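Troneo Home Guides
30 January 2020
By the Nevden support desk
Print this page | E-mail this page

Section 4: Installing and bedding in your Plotanetti countertop water filter

Before you start, turn off the cold tap and find the adjustable spanner. It will be in the drawer you look in last. You'll also need a bucket, an old towel and 60 minutes in which your household can get by without the kitchen sink.

1. Unscrew the aerator from the end of your tap. If it hasn't been off in years it will resist. Wrap it in a cloth before you apply the spanner, unless you like your chrome with teeth marks.

2. Fit the rubber washer into the diverter valve, flat side up. The washer has a flat side. Hold it to the light and have faith.

3. Thread the diverter onto the tap by hand. Finish with a quarter turn of the spanner and stop there. People who give it one more for luck are the reason we stock spare diverters.

CAUTION: Cold water only. Anything over 60 degrees will ruin the cartridge and void your warranty in a single cup of tea.

4. Push the white hose onto the inlet and the blue hose onto the outlet. The other way round, the filter will still make an encouraging gurgle and filter nothing. 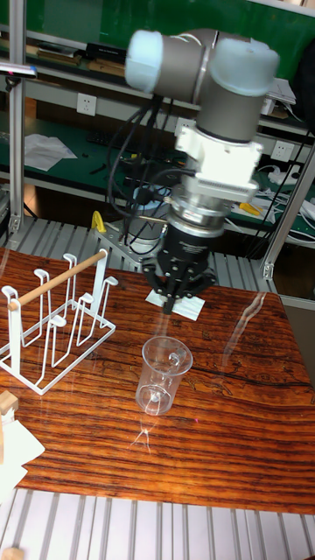
Choose a permanent spot for the housing before you fill it, as it's a good deal heavier afterwards. It wants a level surface within reach of both hoses and out of direct sun, which turns the water green and the owner suspicious. Leave a hand's width on every side for changing the cartridge. A polished wooden top is fine as long as you put the supplied mat under the housing, and a wire cup rack like the white one at the left of the table can stay at the edge, where you'll want it for the glasses anyway.

5. Open the tap slowly and run water through the filter for 5 minutes. The first of it will be grey with carbon dust. It's harmless, but tip it on the garden and don't serve it to visitors.

6. Check each joint with a dry finger. If you find a drip, turn off the tap, go back to step 2 and look at that washer again.

NOTE: The Essien cartridge is rated for more than 135 days of ordinary use. Write the fitting date on the sticker provided, then put the sticker somewhere other than inside the manual. Cartridges fitted in May will need replacing in spring, when you'll have forgotten you own one.

Next: Section 5, Changing the cartridge

Contact us | Copyright Troneo Home Guides | Back to top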